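How to prepare a car for your first club sprint

A sprint is one of the simplest ways into circuit racing. You run alone or well spaced out, against the clock, and most road cars can enter the standard classes with very little work. The notes below follow the order we use before a day at Bekcombe or Ulham.

Read the regulations first

Download the supplementary regulations for your event and find the section for your class. Standard road car classes usually allow a change of brake pads and fluid but not much else. If you have fitted different wheels or an intake, check that they are allowed before you pay the entry fee. Moving class on the morning is a nuisance for everyone.

Brakes

Take all four wheels off and measure the pads. Anything under half worn should be replaced and the part-worn set kept as spares. Bed new pads in on the road beforehand, following the maker's sheet.

Change the fluid if it is more than a year old. Start with the caliper furthest from the master cylinder, unless your manual gives a different order, and keep the reservoir topped up as you go. The pedal should feel firm with the engine running. If it sinks, bleed it again.

Wheels and tyres

Look over the inside shoulders as well as the outside. Torque the wheel nuts with the car on the ground. Ours are set to 100 Nm, but use the figure in your own handbook. Check them again after the first practice run.

Start 2 psi below your normal road pressures. They will rise as the tyres warm up, so take a reading as soon as you stop and write it down with the run number.

Fluids and loose items

Fill the oil to the upper mark – long corners can pull it away from the pickup. Check the coolant cold and look along every hose for damp patches. Then empty the car completely: mats, jack, door pockets, glovebox, the lot. The battery must not move when you push it by hand.

Numbers and timing

Numbers go on both front doors and need to be readable from the start line. We were given 332 at Ulham in March, and three digits only just fitted above the door moulding. Measure first. The timing strut goes at the front of the car, at the height stated in the regulations.

Scrutineering

Have your licence, helmet and overalls out ready. Unlock the bonnet and switch the lights on when asked. Ulham has a noise test as well, so leave time for a second queue.
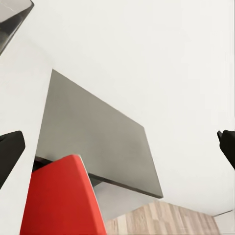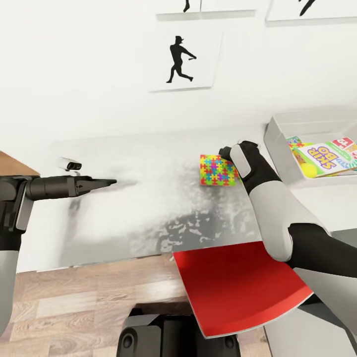
Grey panel against a pale background (first); two-fingered gripper, open, over a white tabletop (second). Both computer renders.

After the event

Let the brakes cool before you leave, and do not put the handbrake on in the paddock. Chock a wheel instead. Ulham is 57 miles from us, so we check the oil and wheel nuts once more before setting off. Our Bisel pads go back in the box, with the remaining thickness written on the lid, and the road set goes on the next evening.

Next in this series: walking the course at Bekcombe and learning the Wegener hairpin.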